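Leasehold and Service Charges > Bills and disputes

Roof bill with no consultation, flat is let out

topfloor_flat
Member
I own one flat in a converted house in Makport, five flats in total, and I let mine out. The freeholder is a company called Rotich and the block is run for them by Plesik. Last month I had a demand for £3586, described as "roof repairs and associated works, your share". The normal service charge is separate and I have paid it.

I had no letters beforehand. My tenant says nothing came to the flat either. There was scaffolding up in September, which I knew of only when the tenant mentioned it.

Do I have to pay this? Plesik say it is due within the usual period and interest will be added.

bilar_road
Senior member
Did you get a Section 20 notice? For works above the threshold they have to consult you first, or get dispensation from the tribunal. Without either, what they can recover from you is capped at £250 for those works.

Do not pay it in full while you find out. Write and ask for copies of the notices, with the dates they were served.

topfloor_flat
Member
No notice that I have seen. I'll write tonight.

gutters_and_all
Member
Check which address they hold for you before you get too excited. Many leases say notice is properly served if it is left at the flat. If you never gave them your home address they may have sent it all there, and tenants throw things away.

topfloor_flat
Member
The demand came to my home address, so they have it.

gutters_and_all
Member
They have it now. Did they have it in spring, when the first notice would have gone out? Accounts and property management are often on two different systems.

bilar_road
Senior member
Fair point, but it is for Plesik to show what was sent and where. The OP should ask and say nothing about what the tenant may or may not have received.

oldleaseholder
Member
I disagree with the advice to hold back the money. I did that and the freeholder wrote to my mortgage lender, who paid and added it to the loan. I then had to argue from a much worse position. Pay under protest, put "under protest" in the letter, and take it to the tribunal afterwards. Paying does not by itself count as agreeing.

bilar_road
Senior member
Lenders usually pay up when there is a threat of forfeiture, and a freeholder can't forfeit over a disputed service charge until a tribunal or court has decided it is owed. So write to the lender as well, tell them it is in dispute and ask them not to pay without your consent. Mine put a note on the account and that was the end of it.

oldleaseholder
Member
Mine ignored the note. I'd still pay.

second_landing
New member
Read the lease before doing either. Mine says the freeholder can only charge for the roof after certified accounts for the year have been produced. If yours has something similar the demand might be early whatever happened with the notices. Also look for the summary of rights and obligations that has to come with a demand. If it wasn't in the envelope you can withhold until it is.

topfloor_flat
Member
There were two sheets in the envelope, the demand and a bank details page. No summary.

second_landing
New member
Then say so in your letter. They can cure it by sending the demand again with the summary, so it only buys time.

topfloor_flat
Member
Update. Plesik replied. They say the works were urgent because of water getting into the flat next to mine and that there was no time to consult. They have not mentioned dispensation. They have sent a new demand for the same amount, with the summary this time.

gutters_and_all
Member
Urgency is a reason to apply for dispensation, and they can apply after the work is done. If they do, the question will be whether you lost anything through not being consulted. Would you have got a cheaper quote? Was the work more than was needed? Start collecting that now. Ask for the invoices and any photographs the roofer took.

oldleaseholder
Member
And this is why I said pay. They will get dispensation and you'll have interest on top.

bilar_road
Senior member
They may get it, possibly with conditions, such as paying your costs or knocking something off the bill. They haven't applied yet. Offer the £250 now, in writing, and ask when they intend to apply.

topfloor_flat
Member
Have offered that and asked for the invoices. I've spoken to two of the other owners and they had no notices either. Will post when I hear. 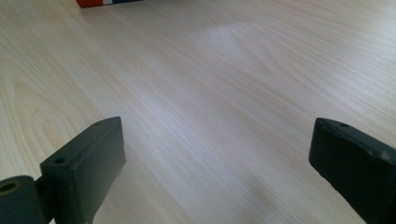 makport_lets
Moderator, Leasehold and Service Charges

I've moved this over from General Letting. If you and the other owners go to the tribunal you can make a joint application, so agree between you who is going to deal with the paperwork. Please keep flat numbers and copies of the lease off the open board. The thread stays open for updates.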